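New ground rules for hand-held gripper work at home

I've been helping out with the home sessions at Guslow since February, so I was pretty happy when the new house rules landed in my inbox this week. It's eight short pages, written in plain words, and it covers everybody who picks up a gripper and does chores with it in a real bedroom or kitchen. If you've done a session for us or for Plalen, you'll want to read it before your next one!

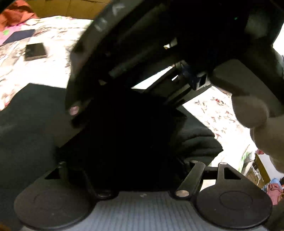
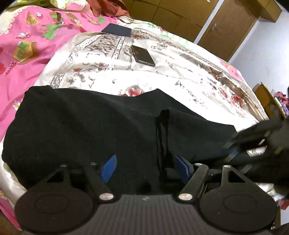
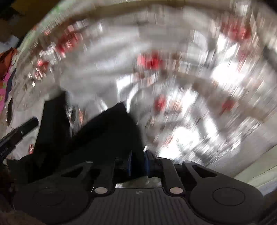 Hand-held gripper work with black fabric in the mix; the bed with the floral print shows up in the first two.

The rules go by the name Skemora, after the project they were first put together for, and until now every team kind of had its own version taped to a wall someplace. Ours said one thing about phones, theirs said another, and if you worked for both (I did, for a while) you had to keep two lists in your head. Now there's one list. Yay.

So what's in it? The biggest piece is about personal stuff. Before you start, you go over the surface you'll be working on and pull anything with a name, a number or a face on it. Mail, ID cards, pill bottles, family photos, that kind of thing. Phones get their own paragraph: screen dark and notifications off, and if the phone isn't part of the task, the rules would like it in another room. I'm going to be terrible at that one, I use mine as a timer.

Then there's the part about other people. Anyone who lives in the home has to be asked ahead of time, even if they're only going to walk past the door. A yes from one person doesn't count for the rest of the household. Kids' rooms are out unless a parent has signed for that room by name.

What I like best is that you're told not to tidy beyond that. Leave the blanket how it is, leave the clothes where they landed. A couple of us used to make the bed and line everything up first (guilty!), and the new text asks us to quit doing it, which saves me a good chunk of every morning.

Handling rules are short. Check the pivot pins and the fingertips before each session, and again after any drop. Keep your free hand away from the fingers while they close. Soft things like jackets and fleece can bunch up in the linkages, so if cloth gets caught you stop, open the fingers all the way and lift it out by hand. Please don't yank. Somebody did once on my shift and we lost a whole afternoon to it.

Breaks are in writing now too: eight minutes off after each block, and you put the gripper down on something flat while you rest. My wrist says thank you.

The draft went around last fall and got 91 comments, and I've read most of them because I'm that kind of person. A lot were about wording. The longest argument was over whether pets count as household members for the asking-ahead rule. They don't, but the owner has to say where the pet will be.

The rules kick in at the start of next month for Guslow and Plalen. The team in Lü is still translating their copy and will switch over when it's ready. If you have a session booked before then, stick with the list you already have, and bring questions to the 8 a.m. call. I'll be on it, with coffee.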